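Teleoperated Demonstration Collection for a Two-Arm Kitchen Task in Simulation

Semester project report, Krawczyk Laboratory course
Submitted 16th April

1. Background

The goal of the project was to record a set of demonstrations of a tabletop task by remote control and to find out how much of the recorded data could be used without manual repair. All work was done in simulation. The physical two-arm station at the Flesstead site was not available to course projects after September, and the simulator offered repeatable object placement, which the station does not.

The task is a pick and place sequence. The operator moves tomatoes between a cutting board, a mat and a stockpot, using either arm. The order of moves is not fixed. The operator is told only the final arrangement and chooses the path.

2. Setup

The operator wears a headset and holds two tracked controllers. Controller position is mapped to wrist position at a fixed scale, and wrist orientation is copied directly. Closing of the hand is driven by the analog trigger, so all fingers on one side follow a single value. We considered a glove interface and dropped it because calibration took longer than the recording itself.

The mapping software is called Lindelus. It was written by an earlier project group and extended by us with a clutch function: while the side button is pressed, the arm holds its pose and the operator can move the controller back to a comfortable position. Without the clutch, reaching the far side of the counter required the operator to stand up.

Scene files come from the Clorora kitchen set. Each scene has a marble counter with a stockpot at the back, a blue board on the left, a mat to the right of center and a wire rack beyond the right arm. Both arms enter from the operator's side.
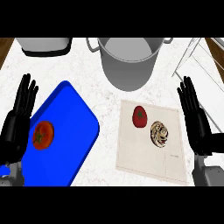
Start poses of the arms were varied within a small range between episodes. Object positions were varied as well, but only within the region both arms can reach. An early version of the randomizer placed objects behind the stockpot, and those scenes were removed before recording began.

3. Recording procedure

Each session consisted of a short warm-up, which was not stored, followed by recorded episodes. An episode starts when the operator presses both triggers and ends on a voice command. Joint angles, trigger values, wrist targets and the head camera view are logged with a shared clock. Two operators took part. One had used the interface before and the other had not.

In total, 202 episodes were recorded. Of these, 44 were rejected at the first check. The most frequent cause was a dropped object that left the reachable region. Clutch errors came second: the operator released the button with the controller far from where it had been pressed, and the filter then limited the catch-up motion to a speed that made the episode useless as a demonstration.

4. Observations

Depth was the main difficulty. Operators tended to stop short of the object and then approach in small steps. This shows in the logs as a staircase pattern in the wrist target, and a policy trained on such data will likely copy the pauses. Turning on rendered shadows helped the new operator more than the experienced one.

The second difficulty was the resting arm. When one arm was working, the other drifted with the operator's body, in several cases as far as the board or the rack.

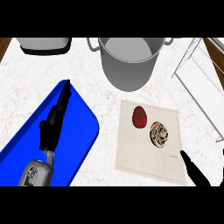
We added a dead zone of 4 mm on the wrist target for an arm whose trigger has been open for 7 seconds. Drift below this limit is suppressed. Larger motion is passed through unchanged, so the operator can still bring the arm in without pressing anything. The dead zone is applied at recording time and is stored as a flag in the log, which allows the raw controller signal to be recovered later.

Hand closing by a single trigger was sufficient for round objects. It was poor for flat ones. The operators could press the fingers down onto a flat item but could not get under it, and attempts usually pushed the item across the mat. Flat items were kept in the scenes as distractors and taken out of the list of objects to be moved.

5. Remaining work

The accepted episodes have been converted to the training format, but no policy has been trained on the full set. The converter still writes the clutch periods as normal motion with zero velocity. These should be cut or masked before training.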